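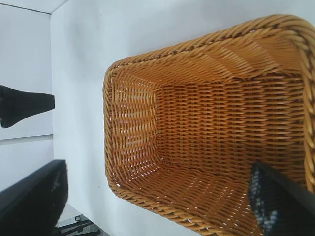 Is a home organizing subscription worth it?

I signed up for Brevar in October after seeing the ad for what felt like the entire summer. You know the type of thing. A pantry with everything in matching containers, soft music, a person exhaling. The pitch is that you pay every month, somebody looks at your rooms over video, and you get a plan, a checklist and a discount on the containers they want you to buy. I kept it for 12 weeks. I've been putting off writing this because two people I like swear by it, and I don't want to start a fight at dinner.

My suspicion going in was that I was about to pay someone to tell me I own too much. I know I own too much. I have a closet with a bread machine in it.

The first video call was fine. The woman was pleasant and quick and didn't flinch at the hall closet. She asked what was bothering me the most, and I said the kitchen counter and the entryway, in that order. Then the plan came by email and it started with the bedroom. I wrote back and asked why. The answer was that the Brevar method begins with "rest spaces." My bedroom was okay. It had a chair with clothes on it, like every bedroom in America.

So I did the bedroom. It took a Friday evening and most of the next morning. I took everything out of the dresser, made the piles, filled out the checklist. When I was done I had a bag for donation and a shopping list with 8 items on it, all storage. Drawer dividers, under-bed boxes, a set of bins for a shelf that I don't have. The shelf was also on the list.

I have a problem with this part. If the point is to own less, why does every single step end with a cart? I went back through the emails to make sure I wasn't being unfair. Every one of them had at least one link to buy something, and the discount only applies if you order within a few days of your call. That isn't a method, in my book. It's a store with homework.

To be fair to them, the questions they make you ask about each thing are pretty good. "Would you replace it if it broke?" got rid of more of my stuff than anything else has. The bread machine failed that one and is now at my sister's place, where it will fail again. But it's one question. You could write it on an index card. I'm giving it to you now and you can keep your money.

The claim that really bugs me is the time one. The home page says members save up to 9 hours a week. I'd love to see where that comes from. I don't spend 9 hours a week looking for things. I don't think I spend 9 hours a week in the kitchen, and I cook. I wrote to ask, and got a reply saying the number was "based on member feedback," which could mean a survey or could mean a guy said it once. I asked again and got the same sentence with a different name under it.

For a couple of those weeks I kept notes. Where I looked for stuff, how long it took, whether the new setup helped. Keys were better, but that's because I finally put up a hook. The hook was in a kitchen drawer the whole time, still in its packet from when we moved in. Mail was the same. Scissors were worse, because I'd put them in the place the plan said and kept walking to the place they used to be. I still do it. We've lived here long enough that my feet know where the scissors go, and no checklist is going to out-argue them.

Then there's the app, which is a separate thing called Dakeck that you have to log into. It sends reminders. "Have you reset your kitchen tonight?" at 8:30, when I'm doing dishes, as if it can hear me. You can turn them off but they come back on when it updates. There's a streak counter. I'm a grown woman and I refuse to have a streak for wiping a counter.

A few people have told me I should have gone with Asport instead, where a person comes to your home and does it with you. I looked. It's a lot more money, and the sample plans on the site are so close to the Brevar ones that I wonder if they all took the same class. Maybe it's better in person. I can see how having somebody stand there would keep you from sitting down on the floor to read old birthday cards, which is where most of my Saturday went. If somebody has used them for a whole house, and not just a closet, I'd like to hear how it looked six months later. The after photos are always from the same afternoon.

What did work, for the record: the hook. Getting rid of the second set of dishes. Moving the recycling to the side of the kitchen where the trash is made. Telling my husband that the entry table is no longer a table, it's a wall as far as he's concerned. None of it was in the plan, and all of it was free, unless you count the argument about the table.

Canceling was its own little adventure. There's no button. You have to book an "exit call," and the next open slot was after my renewal date, naturally. I booked it, got charged, then disputed the charge by email and got it back after some back and forth. Credit where it's due, they did refund me. The person on the exit call offered me a free month, then a half-price plan, then asked if I'd rate my journey.

The old dishes went to the thrift store on Salinas, by the way, the one next to the tire place. They take kitchen stuff until 4 and they'll come out to the car if you call from the parking lot. They don't want bins. The man at the door told me they have a back room full of bins already.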